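Feven Woldemariam
Thread: what I know about clear phone cases with glitter in them, after a June spent checking them in for the Brenby refurb counter

First thing I look at is the rim. The back panel gets all the attention, the rim does all the work.
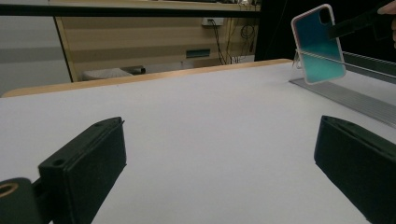

2/ Terms, so we agree. Back panel: the hard clear part. Bumper: the softer strip running around the edge, often tinted. Cutout: the opening for the camera. Fill: whatever sits between the two layers of the back panel, if there are two layers.

3/ Case in the photo at the top: transparent, blue going to aqua, pinkish-rose bumper, rounded rectangular cutout. A common layout. The color split between bumper and fill is useful because any yellowing in the bumper shows up early against a cool color.

4/ "Glitter case" covers at least two different constructions.

a) Flakes cast into solid plastic. Nothing moves.
b) Flakes in a sealed pocket of fluid. Everything moves, slowly.

Sellers mix these up constantly. From a still photo you often can't tell them apart. Tilt it in person and wait.

5/ If it's type (a), your inspection is short. Scratches, cracks at the corners, bumper fit. Done.

The rest of this thread is mostly type (b).

6/ Fluid cases fail at the seam. The fluid is usually a light mineral oil. The pocket is two sheets welded around the perimeter, with a second weld around the camera cutout. That second weld is shorter, has tighter corners, and fails first in my logs.

7/ Test I use: paper towel flat on the table, case face down on it, 30 minutes. Then look at the towel with a lamp held low. Oil makes paper translucent. Water marks dry out, oil marks don't.

8/ Do not squeeze the panel to "see if it leaks." You are now the reason it leaks.

9/ Surface matters more than people expect. I use a pale matte table. Glossy white throws reflections back up through a clear case and you'll log scratches that are really the ceiling light. Dark surfaces hide flakes and hairline cracks.

10/ Light from one side only. Hold the case at a tilt and rotate it slowly. Scratches catch the light at one angle and vanish at the next. Cracks stay visible through most of the turn. That's the whole method.

11/ Bubble. Nearly every fluid case has one, left over from filling. A small bubble is fine. A bubble that is bigger this month than last month means fluid has left or air has come in. Mark the outline on masking tape, date the tape, check again later.

12/ Bumper fit: put the case on a dummy of the correct phone, press each corner in turn. It should return flush. If one corner stays lifted, the strip has stretched. I haven't found a way to fix that. Warm water relaxes it for a day.

13/ Cleaning. Dish soap, lukewarm water, soft brush along the groove where the bumper meets the panel. Rinse, shake, air dry standing on edge. No alcohol on tinted bumpers. It dulls the finish on some of them and you won't know which until it has.

14/ Yellowing does not wash off. It's a change in the plastic. Baking soda paste, toothpaste, melamine sponge: all three remove a thin layer of surface and leave you with a yellow case that is also hazy.

15/ Numbers, for those who asked. My spreadsheet is at 1044 cases, all types. I'm not going to publish failure rates from it. The intake is whatever people hand over the counter, so it's a skewed sample and it would get quoted as if it weren't.

16/ Storage. On edge, in a divided tray, cutout end up. Stacking fluid cases flat loads the bottom one across the whole pocket. I stacked them for a while. Menden (our other site) still stacks them and sends me the oily ones.

17/ Labels go on the tray divider. Adhesive plus soft bumper leaves a patch that picks up lint forever. Learned on a batch from Skernberg that arrived with a price sticker on every single rim.

18/ Someone will ask about the Tóth cases with the removable back sheet. Those are a printed insert behind a clear shell. Different checks entirely: look for dust trapped between the layers and tabs that no longer click.

19/ If a fluid case does leak on your phone: take it off, wipe the phone with a dry cloth first, then a slightly damp one, including the buttons and around the camera. Wash your hands before touching your eyes. Bag the case and throw it out. Tape will not hold on an oily surface.

20/ Reply to a DM: no, you can't refill them at home. You could get a needle in. You can't close the hole again in a way that survives a back pocket.

21/ Grading, as I do it:
1 = no marks under side light
2 = surface marks only, seam clean
3 = stretched bumper or visible yellowing
Anything with a mark on the towel isn't graded. It goes in the bin.

22/ The tilt check takes less time than reading this did. Camera cutout first, then the four corners, then the rest of the rim. Next thread is folio hinges, once I've finished the box under the table.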